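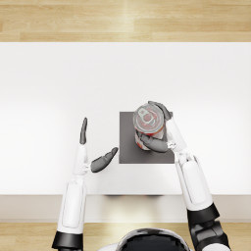
Multi-finger hand or plain gripper for cans in sim?
Posted by plustari_fan
I'm comparing end effectors on the same white arm in our simulated kitchen, and it's so much fun! The five-minute swap is great, but my grasp scores jump all over. How many trials per hand before I trust a winner?

Ada Morelli
Run 100 per hand, same start poses, same controller gains. I did 2,000 once and the ranking never changed after the first 100 – lovely to watch, though!

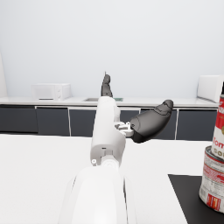 Score stacked cans separately from single ones, too. Mine came out very differently.

nimholm
friction settings. check those first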